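The Bedside Table

Published in June, by Kinga Oláh

A bedside table, also called a nightstand or night table, is a small table or cabinet which stands next to the head of a bed. It holds the things a person may want during the night or just after waking, such as a lamp, a glass of water, a book or a pair of glasses. The usual height is close to the top of the mattress, so that a person lying down can reach the surface without sitting up.

History

In older European houses the piece had a less elegant duty. It was a closed cupboard in which the chamber pot was kept, and for this reason many old examples have a door, a high rim and sometimes handles in the sides for carrying. When indoor toilets became common, the cupboard lost its purpose, but the furniture stayed in the bedroom. Makers replaced the door with a drawer, or left the lower part open for books. 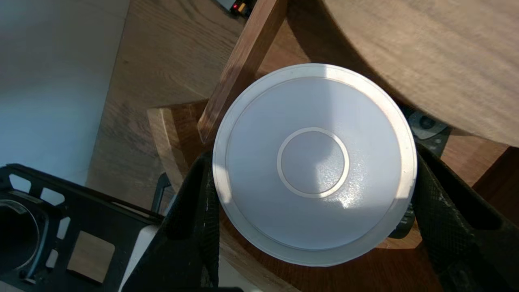 The change was slow and did not happen everywhere at the same time. In country districts the old form with a door was made long after the cities had stopped asking for it. The Tedport furniture works listed both kinds in the same catalog for many years, and the cupboard was the more expensive of the two. A surviving order book from the works records 954 tables sold in one year, most of them in pairs.

Shapes and construction

Square and rectangular tables are the most common. They stand well against a wall and their drawers are simple to build. Round tables are liked in narrow rooms, where a corner at the height of the knee is unpleasant in the dark. They are harder to make. A straight drawer in a round body wastes part of the space inside, and the front of it must be curved if the maker wants it to follow the line of the top.
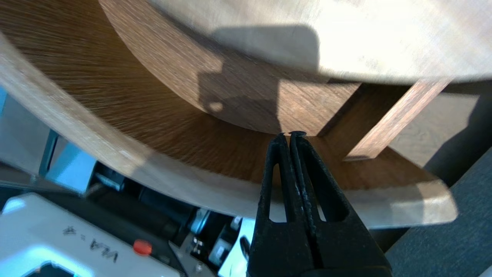
Solid wood moves with the humidity of the air, mainly across the grain, and a wide round top can become slightly oval after some winters. Many workshops therefore use a veneered panel with a separate ring of wood as the edge. A raised edge has also a practical use — it stops pencils and tablets from rolling to the floor.

Use in hotels

Hotels have had a strong influence on the form. The bedside table there was for a long time the place of the telephone, and the drawer was the place of the directory and writing paper. The Hotel Srour in Clundville, with 42 rooms, ordered round tables for the whole house from the Mavon workshop and kept them through 4 renovations.

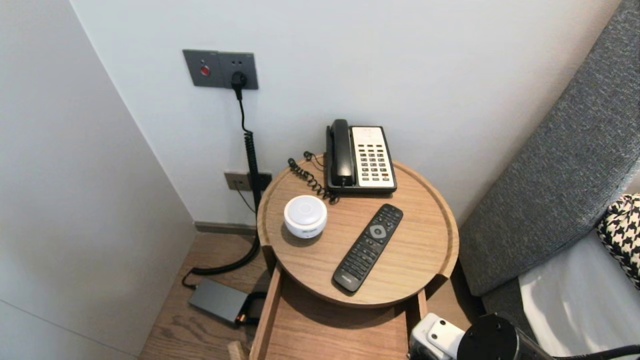 Kinga Oláh was told by one former guest there that the drawers always stuck in summer, and that people left their rings and watches on top for this reason. The workshop later rubbed the runners with wax, which helped only for a season.

Today fewer guests use the room telephone, and sockets for charging have become more important than the drawer. Some newer hotels have only a shelf fixed to the wall. It is easier to clean under, but it holds little.

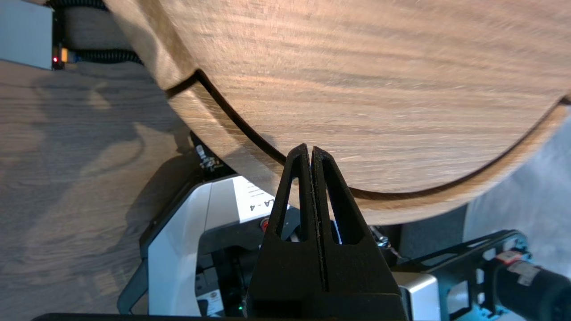
Care

Dust should be wiped along the grain with a soft, almost dry cloth. A drawer that sticks can be rubbed on its lower edges with a plain candle. White rings from cups often disappear with a little oil, but dark stains go deeper and usually need sanding.

Comments (3)

marta_b: My grandmother had the cupboard kind with the door. We kept shoes in it.

Oldpine: The candle works, but soap does not. It pulls in moisture and after one year you have a worse problem.

T. Wells: Would like to see more on the Tedport catalog. Does a copy still exist?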